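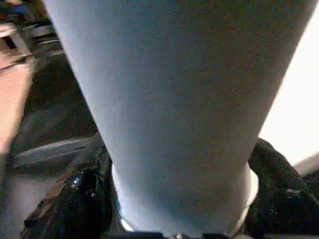

The pale blue one, with the white band at the base.

Seruvau tumbler, light blue
Review by Renzo Dal Bello, 26 Jan 2023

I bought two of these from Brunderell, one for my desk and one for my wife. We use them every day for three months now, mostly for water and cold tea.

The color is soft and the surface is matte, so it does not shine under the lamp like my old one. I like this very much. It holds roughly half a liter – enough for me until lunch.

The weak point is the washing. My hand does not go to the bottom, and I had to buy a long brush. Also a coffee smell stays inside for a day or two if you forget to rinse it.

For the price I am satisfied. I would take it again, but I would choose the smaller size, because in my kitchen cabinet the shelf is low and this one must lie on its side.

My vote: 7 out of 10.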